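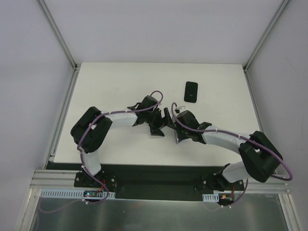

Home | About us | Software | Support | Contact

About Vekow

Vekow writes control and planning software for robot arms. We started in Pruvthorpe in April with one customer and now have a team of 23.

Our main product, Kingi, plans the paths of two arms sharing one bench and keeps them from colliding. It checks each plan up to 135 times a second and stops both arms if either drifts off course. Vevton, our logging tool, stores every run so that engineers can replay a fault at their desks.

We do not build hardware. Support is by phone or email.

7 shares | 0 comments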